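Service > Bench arms > Pre-purchase inspection

Skyrme trial kit, Tilport site
Inspection checklist with comments
Filled in by: Tarmo Kütt
Reviewed by: Thomas Mancuso
Trial ends: September

Scope: six-joint collaborative arm with parallel gripper, supplied on a 90 day trial by Dredora. Duko software licence included. Checked against our own bench cell list, revision 9. Marks used are OK, FIX (before sign-off) and NOTE.

1. Mounting and base

1.1 Base bolts torqued and paint-marked — OK. Marks still lined up after the first fortnight.
1.2 Frame stable with arm at full reach — OK. Slight sway at top speed, none at the speed we plan to run.
1.3 Floor feet locked — FIX. Rear left foot had backed off half a turn. Tightened on the spot, but the lock nut needs replacing. Dredora to supply.

2. Arm and joints

2.1 Joint caps seated, no gaps at the seams — OK.
2.2 Unusual noise on slow jog, each joint in turn — NOTE. Faint tick on joint 3 in one direction only. The Dredora technician listened to it over the phone and wasn't worried. I would like it written into the service report anyway.
2.3 Brake release and hold — OK. No drop that I could measure.
2.4 Collision stop, padded block test — OK at both speed settings. Recovery from a stop takes longer than the brochure led us to expect, as the operator has to confirm on the pendant twice.

3. Gripper and cabling

3.1 Bracket and flange screws — OK. Witness marks added.
3.2 Finger condition — OK. No chips or bending.
3.3 Cable slack at the wrist — FIX. The cables hang in open loops beside the bracket. They clear the table in the poses we use, but I would not want a sleeve or a lanyard near them. Ask for a proper dress pack or clips, fitted by Dredora and included in the price.

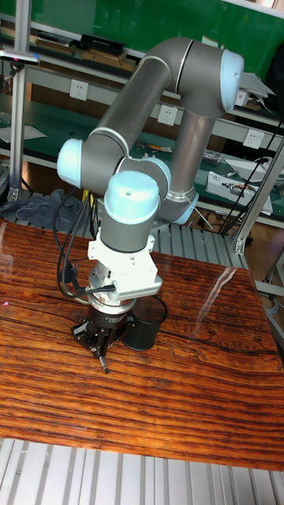

3.4 Grip force setting locked — NOTE. It can be changed from the operator screen without a password. Thomas has asked whether Duko can put it behind the supervisor login.
3.5 Grip held on loss of power — OK. Tested with a plastic cup and again with the heaviest part on our list.

4. Work area

4.1 Table fixed and level — OK.
4.2 Glare on the work surface — NOTE. Varnished timber throws light back at some angles. No trouble for the arm, but if we add the vision option we should try a matt mat first.
4.3 Loose items within reach of the arm — FIX. Bench behind the cell is to be cleared of papers and hand tools before each run. Add to the start-up card.
4.4 Mains leads kept off the walkway — OK after rerouting.
4.5 Emergency stop reachable from both sides — FIX. One button only, on the operator side. A second one is on the quote as an extra at $248. Buy it.

5. Paperwork and support

5.1 Risk assessment on file — OK.
5.2 Manual matches the installed software version — FIX. Printed copy is one version behind and the labelling of the safety menu differs.
5.3 Phone support — OK. Rang at 3 in the afternoon and had a person on the line inside ten minutes.

Comments from reviewer

Agree with Tarmo on the cables and the second stop button. I don't consider either one optional, and Dredora should have both done before we pay the balance. The foot nut is minor. Happy for the trial to continue in the meantime at reduced speed, trained operators only. Recheck items 1.3, 3.3, 4.3, 4.5 and 5.2 and initial each one on this sheet. — T. Mancuso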